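Is It My Turn to Do the Table Again?

September 6, 2025

I've been meaning to write this one since July, when my sister-in-law asked me over a plate of ribs whether she should hold off on replacing her vacuum and just wait for "the robot that does everything." She was mostly joking, but I gave her a twenty-minute answer anyway (sorry!) and I've been adding to it in my head ever since, usually while I'm picking things up off the floor.

For those who are new around here, I spent eighteen years in the packing hall at Hellwig, first on the line and later looking after the machines that were supposed to replace the line. So I come at this from two directions. I love a good machine, I really do. I also know what it's like to stand next to one at the end of a shift with a broom handle, poking at the carton it has decided does not exist.

At Hellwig we had a case packer called the Skellerby, and when it was happy it was the most beautiful thing in the building. It would put bottles in boxes all day long, same bottle, same box, same spot on the belt. Then the label supplier changed the paper to something a bit glossier and the poor thing lost its mind for a week. We ended up with 111 stops on my shift alone, and I know the number because I had to write every one of them on the sheet. The bottle was the same shape and the same weight! All that was different was the way the light came off it.

Now think about what's on a table at home after people have been sitting at it. 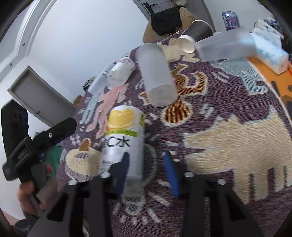 When I tell people that clearing up is hard for a machine, they tend to picture the heavy stuff, or the delicate stuff, like wine glasses. I don't worry so much about wine glasses. A wine glass is at least standing up, and it looks like every other wine glass. What would have me reaching for my broom handle is anything you can see through, lying on its side, on a cloth with a busy pattern. A frosted cup takes on a little of whatever is near it. The clear neck of a plastic bottle lets the pattern of the tablecloth come right through, so where does the bottle stop and the cloth begin? You and I don't even notice there's a question. We've been picking up bottles since we were two.

And then there's the cloth itself. Give a machine a plain gray belt and it has half the job done before it starts. Give it woven cartoon figures with arms and legs and it has to work out that the dancing fellow is part of the fabric and isn't going anywhere. I watched my own nephew try to pick a printed strawberry off a bib once, so I have some sympathy.

Crumpled packaging is another one. There's no right way to hold it, it weighs next to nothing, and you can squash it as hard as you like. Go straight from that to a paper cup and you had better not squash at all, at least not until you know whether there's any coffee left in the bottom. My hands change their minds between those two things without telling me. The old grippers at work had one squeeze, set by a knob on the side, and if you wanted a different squeeze you went and got me.

What has changed, and this is the part where I get excited and my coffee goes cold, is how the machines get taught. In my day somebody typed in where the bottle was going to be. These days people take a pair of gripper jaws in their own hands and do the chore themselves, with a camera riding along, and the machine learns from lots and lots of those. I think it's wonderful. It's how I learned to pack, when you come down to it: I stood beside a woman who'd been at it forever and copied what her wrists did. There was a manual. I believe it was holding up one end of the bench.

I did try a pair of two-finger jaws myself, at an open evening that a small outfit called Zendevel put on in their workshop. You squeeze the handle, the fingers close, simple as anything. I was given a paper cup and I tipped it over on the first go, and then chased it across the table like a man after his hat. It took me six tries to get it standing where I wanted it! And I'm a person, with a person's eyes and a lifetime of cups behind me. All I'd lost was three fingers and a bit of feeling. It made me a good deal more patient with the Skellerby, rest its gears. 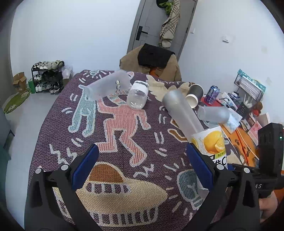 The other thing I keep coming back to is that picking up is only the first half. Where does it all go? Say you've got an empty jar with a blank label. In my house that gets rinsed and kept for screws. In my sister-in-law's house it goes straight in the recycling. A drink can might be empty or might be somebody's, and if it's my wife's, heaven help whoever throws it out with two sips left in it. Cables stay, unless they're the ones that don't belong to anything anymore, and I've lived in this house a long time and couldn't tell you which those are. Then there's the tissue box, which lives on the table and always has, and which I'd bet good money would be the very first thing a helpful robot cleared away.

A factory doesn't have this trouble. Everything on a packing line is there to be packed, and anything else has fallen out of someone's pocket. That's why I think the shop floor will get there years ahead of the kitchen, and in some corners it already has. Stetenance, the people who took over servicing at my old plant, now have an arm doing mixed cartons at the end of line 2, different sizes in any order, and an old friend from the hall tells me it goes a whole shift with hardly a hiccup. I'd have called you a liar if you'd promised me that ten years ago. But it's still boxes. Boxes have corners, and they sit still, and they all go on the same pallet.

So my answer to my sister-in-law, which I'm giving again here in case she reads this, is go ahead and buy the vacuum. Get the one with the long cord. I do think a machine will clear my table one of these days, slowly, one cup at a time, and I'll pull up a chair and watch it the way I used to watch the Skellerby on a good morning. I might even clap. I'd still want to check the cans first.

Next time I'll get back to the shed door, for those who've been asking. The hinges came and they're the wrong ones.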